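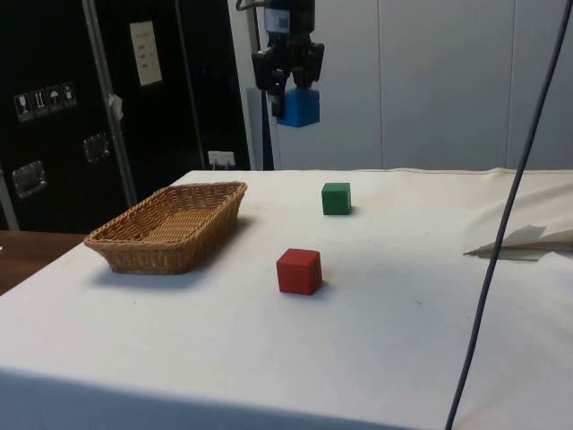 To: gratico-users list
Date: Friday, February 18, 2022
Subject: Re: Dropped cubes after the cable reroute, and a stop that took too long

Replying to my own message from last week, since several people wrote to me off list asking for the rest of it. The original is quoted here for anyone who has cleared their inbox.

> We run a pick and place test at our Grornmont site. Colored cubes
> on a cloth, one wicker basket, pick up a cube, place it in the
> basket, put everything back, go again. The control software is
> Gratico with the stock grasp monitor turned on.
>
> On run 1396 the gripper let go of a cube in the air, well short of
> the basket. The log shows no open command. The monitor reported
> "holding" for the whole transfer and kept reporting it after the
> cube was on the table. The arm went on to the basket, opened the
> fingers over it with nothing in them, and marked the run as good.
>
> I went back through the earlier logs and the same thing had
> happened on other runs. We had been counting them as good too.
>
> Then on the next run after 1396 the fingers went down too far and
> pressed into the cloth. The operator hit the software stop. The
> arm kept pushing for a moment before it quit. Nobody was hurt and
> the table is fine, but I don't like it.
>
> Has anyone seen the monitor hold a stale value like this?

So, what we found.

The false "holding" came from the finger position signal. We had rerouted the cable to the gripper two days before, and the new path put a sharp bend in it close to the connector. When the wrist turned far enough the signal dropped out. Gratico does not treat a missing reading as a fault in our version. It keeps the last good value and carries on. The last good value was "closed on something the width of a cube," so that is what the monitor kept saying.

We could make it happen by hand. With the arm powered down and only the gripper electronics live, I flexed the cable near the connector and watched the reading freeze. Let go, and it came back. There is no message in the log when it freezes and none when it recovers. The only sign is that the number stops changing in the last digit, where it normally wanders a little.

The drop itself had the same cause. The grip force loop reads the same signal. With the value frozen the loop decided it had more than enough force and backed off until the cube slid out.

The slow stop is a separate problem. Our software stop goes through the same queue as the motion commands. On the run in question there were 17 commands waiting, and the stop waited behind them. We measured 233 milliseconds from the button to the controller seeing the stop. With an empty queue it is too short for our logger to resolve. The hardware stop does not use the queue and has never been slow. The operator used the software one because it was on the screen in front of her, and that is how we had trained people to do it. That part is on us.

What we changed:

The cable is back on its old path with a wider loop at the top, tied so that it cannot pull tight when the wrist turns.

We added a check outside Gratico. If the finger reading does not change at all for 50 samples while the arm is moving, the run is aborted and marked bad. It has tripped twice so far, both times when I pulled the connector on purpose.

The stop message now has its own channel. Anyone near the table keeps the hardware stop within reach, and the instructions say to use that one first.

We lowered the limit on downward force near the table. The old limit was left over from a job at Priltden with heavier parts and had no business being in this setup.

The cloth height is measured again at the start of each session. It had been entered once, back in May, and never touched. The cloth has folds in it and gets shifted when people lean over to reset the cubes, so a single number was never going to be right everywhere. I have added a margin and we approach the last bit slowly.
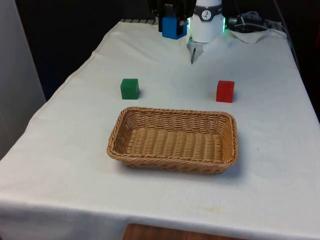

Maihi wrote back off list, and agreed to have the gist posted, that a frozen reading had shown up there as well, with a different gripper, and that the 50 sample check would miss a signal that flickers between frozen and live. The suggestion was to have the gripper send a counter along with each reading and to fault on any repeat. I think that is the better fix. Our gripper firmware does not send a counter now, and I don't know yet how much work it would be to add one.

Where things stand: we are running again at half speed with one person at the table. I want 2000 runs with the new check in place before we go back to full speed. All of the results from the time of the cable reroute up to run 1396 have been pulled. If you were given any of those numbers by us, please don't use them. I will send out a corrected set when the video has been checked against the logs, which has to be done by eye and is slow going.

Two questions for the list.

Does the current Gratico release still keep the last value on a dropout, or has that been changed? The release notes say "improved sensor handling" and leave it there.

Has anyone moved the software stop to its own channel in a setup with more than one arm? We have a second arm coming to Grornmont and I would like to know whether one stop channel for both is asking for trouble.

I can send the check script to anyone who wants it. It is short and not pretty.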